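Scars that talk to their neighbors: a conversation with Geetha Chacko

Many people think of a scar as finished tissue. Geetha Chacko has spent nine years with kidney scars, and she thinks this picture is too simple. Her group studies fibroblasts, the cells which produce the scar, and the signals they send to the small blood vessels near them.

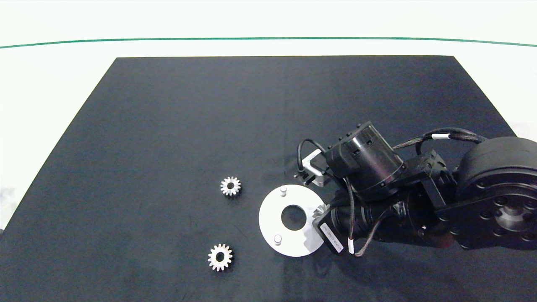
Arnbridge, 2024-10-11

When I meet Chacko in her office, she has just come from teaching and asks for a few minutes to eat. Then she speaks quickly. "A fibroblast is not a bad cell," she says. "After an injury you need it. It holds the tissue together. My question is why in some patients it stops working after two weeks, and in others it continues for years."

Her group compared biopsies from 104 patients with chronic kidney disease. In the samples with the most scarring, the capillaries were fewer, and the fibroblasts beside them had changed their behavior. Chacko is careful with the explanation. "We see the two things together. From a biopsy I cannot tell you which one came first."

To look at the order of events, the group turned to mice, where the same injury can be followed day by day. The vessel loss began on day 7, before the scar was easy to see under the microscope.
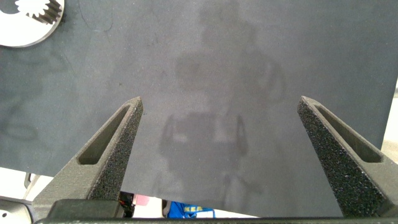 This result surprised her colleague Yasaman Esfahani, who joined our talk for the second half. "I expected the opposite," says Esfahani. "I repeated the staining with a new antibody, and I had the same answer." She now wants to know if low oxygen in the tissue is what keeps the fibroblasts active.

I asked both of them about treatment. Chacko shook her head. "A mouse kidney recovers from things that ours does not. Please don't write that we have a drug."

The next samples are expected in June. Esfahani will do the first sections herself, and she has already reserved the microscope.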